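Forums > Manipulation Research > Data Collection Methods > Two-handed transport of full containers
Reading time: 9 min

Discarding motion-blurred segments before training: results and request for comment
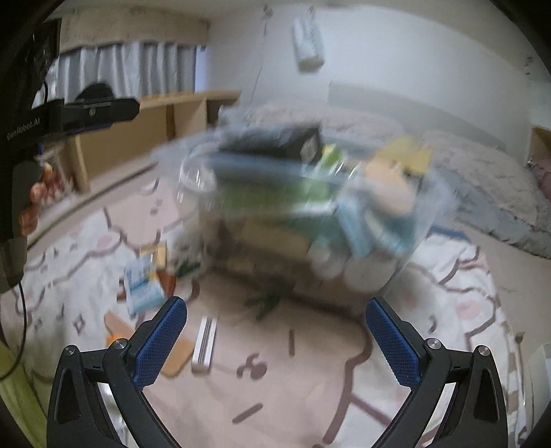

Wrist view during the bin task. The container is blurred; the finger pads remain sharp.

Posted by zasamoah_lab

Colleagues,

The Tamari group is circulating a preliminary result and would welcome comment before the written report is closed. The work concerns demonstrations recorded with hand-held grippers in furnished rooms. Our question was narrow: should segments in which the manipulated object is heavily blurred be removed before a policy is trained on them?

Common practice in our group had been to remove them. A sharpness score was computed over the whole picture, and any segment falling below the threshold was dropped. The view at the top of this post illustrates the difficulty. The clear bin is moving relative to the camera and has lost its edges, while the fingers, which travel with the camera, are well defined. The bin is also transparent and packed with mixed items, so the policy receives a confusing texture where a plain box would give it a clean outline.

We trained two policies on the same 200 demonstrations of a container transport task. The first used the filtered set. The second used the full set, with no segment removed. Each policy was then evaluated over 40 trials on the same bench, with the starting position of the container varied according to a fixed schedule.

The filtered policy completed 15 trials. The unfiltered policy completed 24. Most of the difference appeared at a single stage, the transition from approach to contact. The filtered policy often stopped short of the container and remained there.

Our reading is that the blurred segments carry the fastest part of the motion, and that removing them leaves a gap in the action record exactly where the policy most needs guidance. We recommend that whole-image sharpness no longer be used as a rejection criterion for this class of task.

Comments on the method are requested, particularly from groups that apply a similar filter.

Zuweira Asamoah
Tamari

Posted by m.blackburn

Thank you for sharing this ahead of the report. I have two concerns.

The first is that the filtered set is smaller. Dropping segments reduces the number of training samples as well as the amount of blur. Unless the unfiltered set was cut at random to the same size, the comparison does not separate the two effects. A policy may simply do better with more data.

The second is the stopping behavior. If segments were removed from the middle of a demonstration and the remaining parts were treated as separate episodes, the policy would have learned that many episodes end just before contact. Stopping short of the container is what one would expect from such a policy. That would be a fault in how the episodes were cut, and it would say little about blur.

I would ask that the recommendation be withheld until both points have been examined.

Malcolm Blackburn

Posted by zasamoah_lab

Both points are fair. On the first, no size-matched control was run. On the second, I have checked the preparation script, and the remaining parts were indeed stored as separate episodes. No end-of-episode signal was given to the policy, but the action sequences at the cuts were padded by repeating the last pose. I accept that this could teach the policy to hold still.

We will run two additional conditions: a random removal matched in size, and a filtered set in which the padding is masked from the loss.

Posted by nkaplan

I must disagree in part with the previous speaker, Mr. Blackburn. The padding explanation is sound, but the original recommendation would stand even if it accounted for the whole difference. A filter that cannot be applied without damaging the episode structure is a poor filter. Most groups cut and pad in the same way, and most will not mask.

There is a further matter that the numbers do not address. Whole-image sharpness is the wrong measure for a wrist view in any case. The background and the object can blur for different reasons. In the view posted, the printed mat with the cartoon faces is readable and the bin is not. A single score averages these together, and a busy floor covering will pass a segment that a plain floor would fail. Our group at Brikau found that the rejection rate followed the choice of room more closely than it followed the speed of the operator.

Nevzat Kaplan

Posted by m.blackburn

I have no quarrel with Mr. Kaplan's remarks on the measure. My objection is to the recommendation as worded, which tells other groups that blurred segments are useful. What has been shown so far is that one way of removing them is harmful. Those are different statements, and a reader in a hurry will take away the stronger one.

Posted by leire_p

A question on recording conditions. Was exposure time fixed across the set? At Llorente we had comparable trouble with indoor recordings until we limited exposure and accepted darker pictures. The noise did less harm to training than we had feared. If the blur can be reduced at the source, the question of filtering becomes much less pressing.

I would also like to know whether the pose track was affected. In our experience the camera-based pose estimate degrades during fast motion, and a wrong action label is a more serious defect than a soft picture. We reject segments on tracking residual alone and do not look at sharpness.

Leire Palacios

Posted by zasamoah_lab

Exposure was automatic throughout. We did not limit it, and I agree that we should have recorded a subset with it fixed.

On tracking, the residual was logged but was not used for rejection in either condition. I have now compared the two lists. Of the segments dropped for low sharpness, only 9 percent also exceeded our residual limit. The two criteria therefore select largely different material. Ms. Palacios's practice appears to be the better one, and the report will say so as an observation from another group, as we have not tested it.

Posted by c.vidal

I write as a user of such data, with no part in collecting it. Flasten receives demonstration sets from several sources, and the filtering applied is seldom documented. May I request that whichever conclusion is reached, the segments be flagged and kept? A sharpness value and a residual value stored beside each segment would allow every group to apply its own limit. Once material has been deleted we cannot recover it, and we cannot tell from the remaining files where the cuts were made.

Cayetano Vidal

Posted by nkaplan

Seconded. I would add that the values should be stored per region, with the object area and the surroundings kept apart, for the reason given in my earlier reply.

Posted by m.blackburn

I support flagging. Regional values would require a segmentation step, and segmentation on transparent containers is unreliable. A value that looks exact and is often wrong may do more harm than one that is plainly coarse. I suggest a whole-image value for now, clearly labeled as such.

Posted by nkaplan

We shall have to differ on that. A coarse value that depends on the floor covering is also often wrong.

Posted by zasamoah_lab

The additional conditions have been completed and are reported below. All were evaluated over the same schedule of 40 trials.

Full set, no removal: 24 completed.
Sharpness filter, padded: 15 completed.
Sharpness filter, padding masked: 20 completed.
Random removal, matched in size, padding masked: 22 completed.

Mr. Blackburn's second concern is largely borne out. Masking the padding recovered a good part of the loss, and the policy was seen to stop short of the container much less often. Filtering still did slightly worse than random removal of the same amount, but a difference of two trials is too small to support a claim. His first concern is harder to judge on this evidence — the full set remains ahead of both reduced sets, by margins that could be chance.

The recommendation has been reworded. It now states that sharpness filtering gave no measurable benefit in this task, and that cutting episodes and padding them without a mask should be avoided. The statement that blurred segments are useful has been withdrawn.

Segments in the released set will be flagged and kept, as Mr. Vidal requested. The whole-image value will be included. Regional values will be added if the segmentation can be checked by hand on a sample first.

Posted by leire_p

Thank you. Llorente would be willing to repeat the masked conditions with fixed exposure, provided the trial schedule can be shared.

Posted by zasamoah_lab

The schedule has been sent to you by private message. Please note that starting positions are measured from the left edge of the bench.

Thread last updated 21 May 2025

Contact the moderators | Copyright Manipulation Research Forums | Back to top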